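Visita a la feria de piedra de Larstead, apuntes a la carrera

Escribo esto en el tren de vuelta, con el portátil en las rodillas, así que perdonad el desorden. Larstead en abril: viento, barro en el aparcamiento y un pabellón con la calefacción a tope. La feria es pequeña. Se ve en una mañana si no te paras a hablar, y yo me paré a hablar con todo el mundo.

Entrada 40, pagada en la puerta. Café incluido, malo. Plano del recinto no había, o se habían acabado, según a quién preguntaras. El pabellón principal es para las canteras grandes y los importadores, el anexo para talleres y restauradores. Empezad por el anexo. Yo lo hice al revés y llegué cuando ya estaban recogiendo las muestras buenas.

En el principal, mucho granito negro pulido, mucho cuarzo de ese que imita al mármol y luego, visto de cerca, repite la misma veta cada dos palmos. Lo de Tirno era lo mejor montado: tablas enteras de pie, luz lateral, se podían tocar. Caliza gris con fósiles, muy bonita para suelo. Para cocina no la pondría. Pregunté por las manchas de aceite y el chico me habló del sellador durante un cuarto de hora. Respuesta corta: hay que repetirlo cada año.

Precios, ya que me los pedís siempre. Una encimera recta, sin hueco de fregadero, piedra nacional de dos centímetros: 599 en oferta de feria. La misma medida en rojo veteado se iba a más de 2000, y eso sin transporte ni colocación. El presupuesto completo que me hicieron para mi cocina, con copete y canto redondeado, 2874. Lo tengo doblado en el bolsillo y todavía no se lo he enseñado a nadie en casa.

El anexo ya es otra cosa. Ahí estaba el puesto de Hirvonen, taller familiar, Heikki Lappalainen y su hijo Tapio. Llevan toda la vida con mármol de color, sobre todo rojos. Heikki habla poco. Tapio habla por los dos, y fue el que me explicó cómo leer una tabla antes de comprarla: mojarla, mirarla a contraluz, pasar la uña por las vetas.
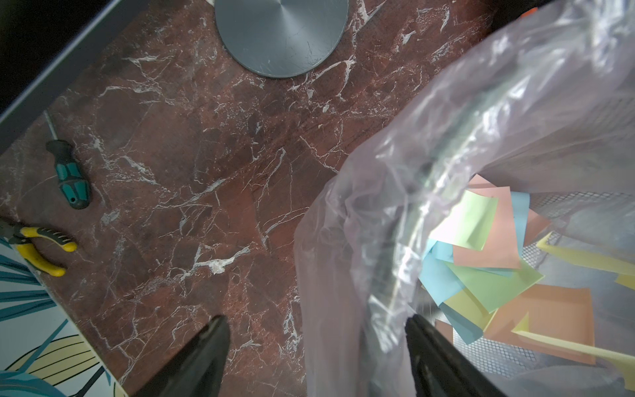

El mármol rojo engaña mucho en catálogo. En foto de estudio sale color vino, uniforme, casi de plástico, y luego te llega la tabla y es otra historia. En la realidad es un rojo oscuro con vetas blancas y grises, y las líneas blancas más brillantes lo cruzan en diagonal como si fueran grietas. A unos les encanta y otros lo devuelven. Tapio dice que esas líneas son calcita que rellenó fracturas viejas, y que el problema viene solo cuando la uña se engancha: ahí falta relleno o el pulido está mal hecho. También dice que nunca se corta un hueco cerca de una veta gorda. Esto último me lo repitió tres veces, supongo que tendrá sus motivos.

Luego hubo demostración de reparación de cantos. Resina teñida, cuchilla, espera, lija fina con agua. Lo hizo Heikki sin decir palabra y la gente se fue callando también. Empezó tarde y se alargó, con lo cual me perdí la charla sobre canteras cerradas, que era a lo que yo iba en principio. Si alguien estuvo y tomó notas, que me escriba por favor.

Más cosas sueltas:

En Trollura venden un limpiador de pH neutro que huele a jabón de toda la vida. Compré una botella. Ya os contaré. El vendedor insistió en que ni vinagre ni limón, nunca, ni diluido, y eso lo he oído ya en todos los puestos, así que me lo creo.

Las muestras pequeñas no sirven para elegir piedra con mucha veta. Pedid ver la tabla entera y firmad encima con tiza la parte que queréis. En Hirvonen lo permiten, en los importadores grandes ponen mala cara.

Para comer, el bar de enfrente del pabellón, no el de dentro. Sopa y pan. Cierra la cocina a las tres y van en serio, a las tres y cinco ya no me quisieron servir más que un bocadillo.

Aparcamiento: llegar antes de las diez o dejar el coche en la estación y subir andando. Es cuesta - llevad calzado de verdad, que con el barro resbala bastante y la acera se acaba a mitad de camnio.

No compré piedra. Me traje dos recortes de caliza y el presupuesto. Tapio ha quedado en mandarme las medidas de una tabla roja que tienen guardada en el taller, algo más corta de lo que necesito, a ver si sale con una junta detras del fregadero. Me bajo en la próxima, lo dejo aquí.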